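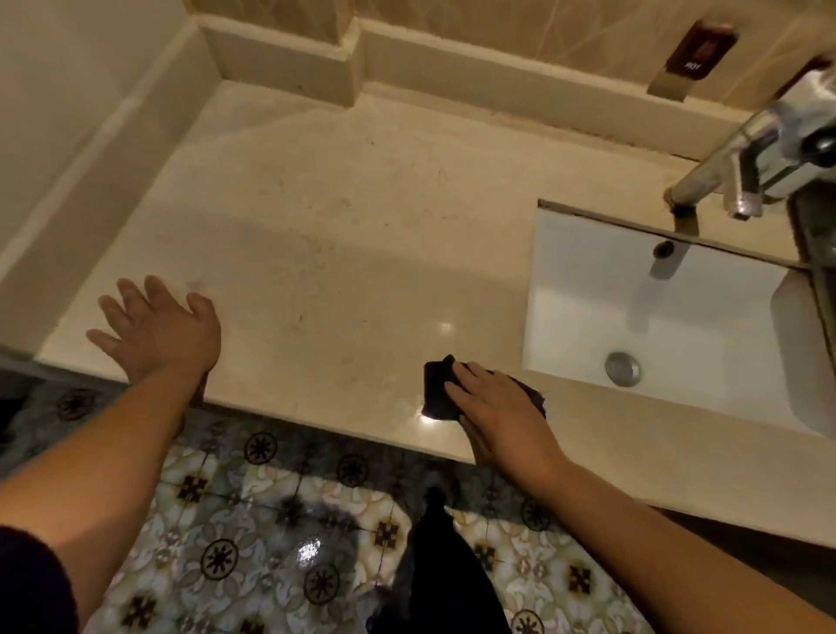 Resealing a vanity top, worth paying for?

mossyporch
2025-04-06
Got a quote from Flanda, 796 for the upstairs bath. Counter, grout, the works. Seems nuts for one room. The guy said stone has to be sealed every January or its ruined. Anyone done it themselves?

tub_grout_29
Every year is a sales line. Depends on the stone and the sealer. I use Ciseva, a bottle runs me 60 and there's tons left over. Wipe on, wait, buff off. Dont let it dry on there.

kettlefern
Disagree, kinda. Mine went two years with nothing and now there's a ring by the faucet that won't budge. Paid 900 to get it honed. Wish I'd kept up with it.
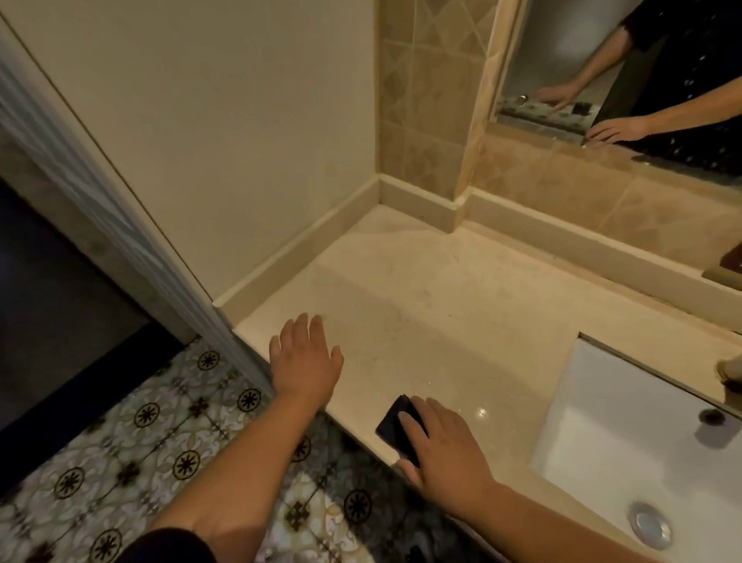 How do you tell if it even needs sealer?
Put a few drops of water on it and leave them ten minutes. Dark spot underneath = needs it. Still beading, leave it alone.

mossyporch
ok did the water thing. Dark by the sink, fine everywhere else. Can I just do the one area?

tub_grout_29
Sure. Go a bit past the dark part. No vinegar cleaners after, ever. Plain dish soap and a soft cloth.

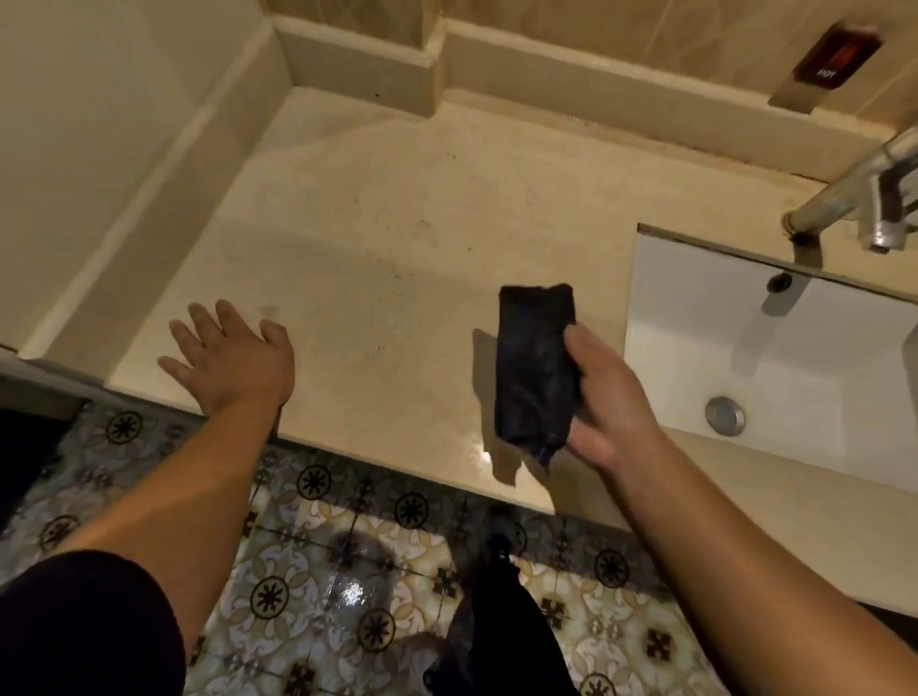
kettlefern
I'd do the whole top, patches can look different once they cure. And get a second quote before you write off hiring it out, Itik was way cheaper than Flanda for me.

mossyporch
Calling Itik tmrw. Might grab teh Ciseva anyway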